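From: jibrin-list member, Cumumwood
To: Home Automation Users list
Date: Dec 27, 2024
Subject: Re: Nonano hand-held gripper kit – worth it?

An earlier message on this list said:

> Has anyone spent real time with the Nonano kit that Nastar sells?
> The product page is all adjectives. I want to record pick and place
> runs at home, in ordinary rooms, and I don't own an arm yet. Is the
> hand-held part any use by itself? And how bad is the setup?

I've had one for a month, so I can offer opinions, some of them earned.

Short version: yes, it's useful without an arm, and the setup is fine once you stop reading the setup guide. The guide is 62 pages long and spends more than 30 of them on arm mounting. Skip to the calibration chapter, do what it says twice, and ignore the warning about firmware 1838 unless your unit came with it. Mine did. The update took longer than putting the thing together.

What I've been doing with it is toy pickup, which sounds easier than it is. Plush goes into an open cardboard box on the bed, over and over. My notes below are from those runs.

1. Opening width. Better than I expected. With the fingers spread wide I can come down over a stuffed toy without nudging it first. Pikachu-shaped things are a good test, by the way: the ears fold, the tail doesn't want to, and the middle is all squish.
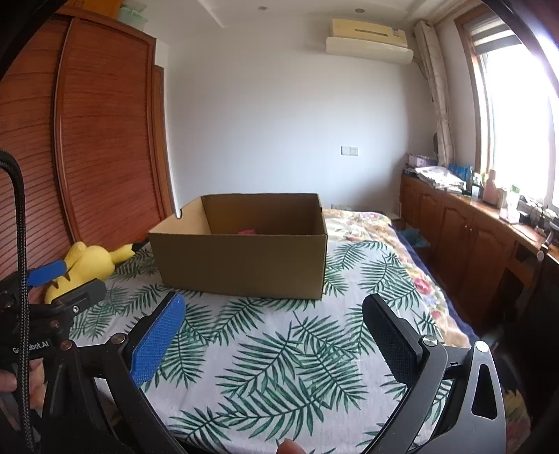
2. Pads. The textured surface holds plush well. It also holds lint well. I wipe mine down at the end of a session and would pay Nastar a fair sum for a spare set, if they ever list one.

3. Cable. Braided, sturdy, and stiffer than I'd like. It has views on where your wrist should go. I let it loop up and over and it mostly leaves me alone.

4. Light. A bright window to one side of the room will wash out part of a recording if you let it. I draw the curtain for a second batch and keep both. The Jibrin import script has an exposure check, but it passed several runs I would have thrown out, so look at them yourself.

5. Soft surfaces. A bed is a lousy table. The box shifts when you bump the rim and the bedspread comes along for the ride if you close too low. I got 61 usable runs out of my first long session and deleted the rest without ceremony. If you want clean data fast, use a table. If you want data that looks like a house, use the bed and budget for the deletions.

On the price: steep for what you can hold in one hand. I'd call it fair if you were going to build your own, because my own attempt cost me a box of printed parts and most of January. If you only want to find out whether you like this kind of work, borrow one first.

Support answers email, slowly but in full sentences. I asked about left-handed use and they sent a diagram, which I'm still turning around.

Does anyone have the Jibrin script running with two units at once? Mine names both of them "left" – I've renamed them by hand so far, and I'm getting tired of it.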